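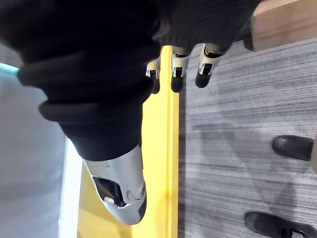

Reading time: 2 minutes

Printing and filing job applications at home

A household that prints a few applications a year has no need of an office machine, but the paper and settings matter. Ordinary copier paper shows the second side through the first. For a CV, use a heavier sheet and print on one side only. Card of 160 gsm is suitable for a portfolio cover, fed singly through the rear tray if the printer has one.

Run a nozzle check before the final copy. If lines are missing, clean the head once and leave the printer for an hour before cleaning it again. Repeated cleaning uses a good deal of ink.
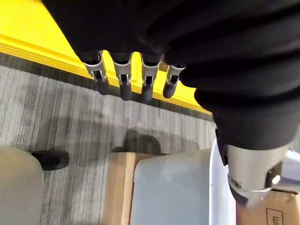

Inkjet pages should lie flat for ten minutes before they go into a sleeve. Stack them too soon and the ink may mark the sheet above. Laser prints can be filed at once, though some cheap plastic sleeves lift the toner over time — look for ones marked copy-safe.

Scan certificates at 300 dpi in greyscale, or in colour if there is a stamp or seal. Save each as a PDF with the surname, the document and the year in the file name. Many application forms refuse large files, so keep a second version at 200 dpi.

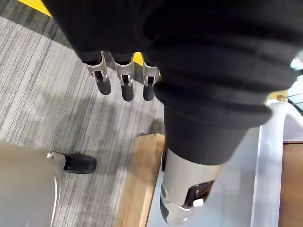
Should original certificates be sent by post?

Send copies unless the employer asks for originals in writing. If originals must go, use a tracked service and a board-backed envelope.

Keep one folder per vacancy. It should hold the advert (saved as a PDF, as adverts are often taken down at the closing date), the version of the CV that was sent, the covering letter and any replies. Write the closing date on the front in pencil. Folders can be cleared after 6 months, except where a contract was signed.

Staples leave rust marks in a damp cupboard. Plastic-coated clips do not, and they come off cleanly when a page has to be scanned again.
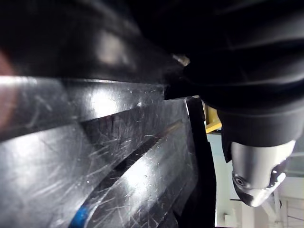
Fine scratches on a glossy black surface, close up.

Wipe the scanner glass with a dry lint-free cloth before each batch. For grease, put a little glass cleaner on the cloth and keep it off the glass itself, where it can run under the edge.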